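3.2 Equipment planning and cost of the bin cell

Planning for the cell started in January, with the arm already in the lab and everything around it still to be bought. Budget was fixed at 2,563 for the first round, fixtures and consumables only. Gripper costed seperately, see Section 5.

Bins first. Two quotes came in. Lultis offered a molded tote with a machined base plate, good flatness, long lead time. Paulík offered plain folded sheet metal with flared walls. We took the sheet metal. Scratches on the floor of the bin were raised as a concern for the vision side (glare, false edges) and we decided to live with them and spend the difference on spare fingertips. Kyung-hwa Myung argued for a matte liner. Not bought in this round, still on the list.

Holding the bins down. A bolted fixture plate was priced at just under 1,000 from Drarnemora. Too much for a layout that was going to change. Hand clamps at the sides instead, on the wooden table we had. Clamps can be moved in a minute or two, but the bin pose then has to be re-taught, and that labor never appeared in our first budget. It should have. Over the pilot, re-teaching took more operator time than any other setup task, and we now plan a line for it.

Parts. Rectangular blocks in two colors, dark green and reddish brown, ordered as a lot of 32. Color is used for logging only, the planner does not see it. Most runs use a small subset of the lot, laid flat, some against the walls. Wall contact is the hard case and drives the fingertip wear, so blocks and tips should be budgeted together. We replaced tips after 20 hours of running as a rule; a longer interval is probaly fine for center-of-bin picks.

Cables. Underestimated by everyone. Dress pack on the wrist was priced as a kit from Wostia and rejected on cost, cables are routed over the arm and tied along the wrist. Works for the motions in this study. For a cell meant to run unattended we would pay for the kit.

Summary for groups planning something similar: spend on tips and setup time before fixtures, leave the fixture plate until the layout stops moving, and ask for the liner quote early. Fig. 4 gives the layout as costed.
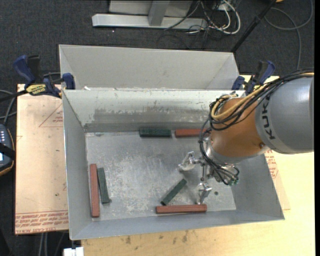

Fig. 4. Bin cell with KUKA arm, two-finger gripper and green and reddish-brown blocks. Second bin behind, clamps at either side.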